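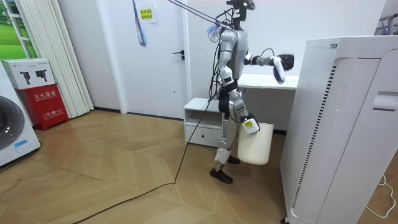
*Silver-grey humanoid robot at a white desk, one arm stretched out in front.*

# Clokutach

Clokutach is a little command line tool for working out what happens to your debts if you pay them off in a different order. You give it a CSV of what you owe, tell it how much you can spare each month, and it prints a month by month plan with the interest added up at the bottom. I wrote the first version for myself one January when I had two credit cards, a car loan and an overdraft all shouting at once, and the spreadsheet I'd been using had got so tangled that changing one rate broke three other tabs (ask me how I know).

It runs on Python 3.7 or newer and needs nothing outside the standard library. Last big tidy-up was 2020-09-03, when Maham Baloch rewrote the rounding code and found a penny I'd been losing every month for ages. Thank you Maham!

## Getting started

Clone the repo, go into the folder and run:

```
python clokutach.py debts.csv --spare 145
```

The `--spare` number is whatever you can pay each month *on top of* all your minimum payments. If you put your total payment in there by mistake you'll get a wonderfully cheerful plan that you can't afford, so do check it.

Your CSV needs these columns:

| column | what goes in it |
|---|---|
| `name` | anything you like, as long as no two are the same |
| `balance` | what you owe now, in pounds, no commas |
| `rate` | yearly rate as a percentage, so `19.9` and not `0.199` |
| `minimum` | the minimum monthly payment, in pounds |
| `ends` | optional, the month a promotional rate runs out, as `YYYY-MM` |
| `rate_after` | only needed if you filled in `ends` |

Extra columns are ignored. Mine has one called `swearing`.

## Choosing an order

There are three orders built in:

- `--order dearest` pays the highest rate first. It's the default, and usually the cheapest.
- `--order smallest` pays the smallest balance first. You often pay a bit more interest but you get to cross things off sooner, and for plenty of people that's what keeps them going.
- `--order mine` follows the order of the rows in your file.

When a debt is cleared, its minimum payment gets added to the spare money from the next month onwards. If you'd like to keep that cash for something else, add `--no-rollover`.

Shota Kuroda asked for a way to compare orders side by side, so there's now `--compare`, which prints just the totals for each one. On the sample file in `samples/butesholm.csv` the difference in interest between `dearest` and `smallest` comes out at £652, and I was properly surprised by how big that was.

## The sample data

Everything in `samples/` is made up. `butesholm.csv` is a pretend household with 14 debts, far more than I hope you have, and it's there mostly to give the promotional rate code a good workout. `pathak.csv` is the short one with a single card and a balance of £938, handy if you want to check the sums by hand with a pencil.

Please don't send me your real file when you report a bug. Change the names and knock the balances about a bit first - the bug nearly always survives. 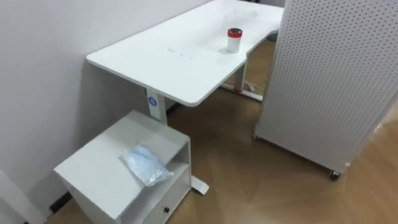

## Things it gets wrong

Interest is worked out monthly, by taking the yearly rate and dividing by twelve. Your card company almost certainly does it daily, so expect to be out by a few pounds over a year. Brijesh Mishra has a branch called `daily` that does it the careful way, but it wants the exact date of every payment and I haven't decided how to ask for that without making the CSV horrible.

It doesn't know about late fees, annual card fees, balance transfer fees or early repayment charges. If your loan has one of those last ones, look it up before you overpay!

It knows nothing at all about credit scores or credit files. I get asked for this a lot. I'm not going to add it, sorry.

And none of this is advice. I'm a person with a laptop who used to have an overdraft. If you're missing payments or dreading the post, please talk to a free debt adviser before you spend an evening with a script.

## Running the tests

```
python -m unittest
```

They're quick. The one called `test_enora` is a card whose minimum payment is lower than its monthly interest, so the balance never goes down, and the tool should stop with a warning there. It used to loop forever and made my fan very loud.

## Still to do

- overdrafts that charge a flat fee
- an `--until` option, so you can give it a finish month and get the spare amount back
- Portuguese output (Marcelino Camargo has translated half the messages already)
- a nicer error when the CSV has a pound sign in it

Pull requests are welcome, small ones especially. Licence is MIT, see `LICENSE`.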